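Workshop tips: living with a robot that has hands

I've been running a two-armed machine in the back workshop at Eltbridge since June, and I've picked up a few habits I'd pass on to anyone starting out. None of it is fancy, most of it is tidying up!

Mark your floor before you switch on. I put tape down at full reach plus 200 mm, and everyone who comes in (me included, when I've got a mug in my hand) stays behind it while the arms are live.

Keep the stop button on your side of the tape. Sounds obvious, but mine spent its first fortnight on a shelf I'd have had to lean past an elbow to reach. Test it every morning, and write it in the book.

New job, slow speed. I do 10 slow runs of anything new before I let it go any faster, and if I change the fingers or the load I start again from one. The Clornel checklist taped inside my cupboard door is good for this, although I've scribbled all over it.

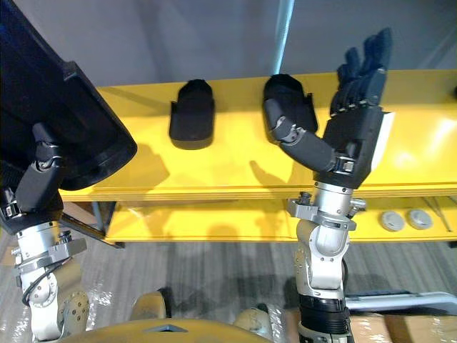 Bench layout is where I'm fussiest. Only put out what the job needs, leave a good hand's width between pieces, and think about colour too. Black parts on a bright yellow top are easy to pick out, even with a bit of glare on the shiny surface, whereas on my old dark bench I was forever squinting at them. If one hand is going to hold up something big and flat, plan where it'll be set down before you start.

Check cables for rubbing when you do the bolts, and do both with the power off. I use a head torch and a soft cloth.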